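Durnar Surface Durability Study — Progress Report, September

1. Work completed
Of the 200 countertop samples planned, 143 have finished the stain cycle at Limow. Zsófia Fekete has checked the readings against the Katona reference set. Gloss loss stayed within tolerance on all honed finishes. Pale gray with soft, marble-like mottling remains the base pattern for the catalog renderings. 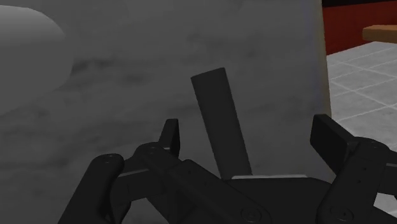
2. Outstanding
Abrasion runs start once Wendard delivers the replacement pads — over 500 cycles per sample. Ákos Csonka will send the revised budget separately.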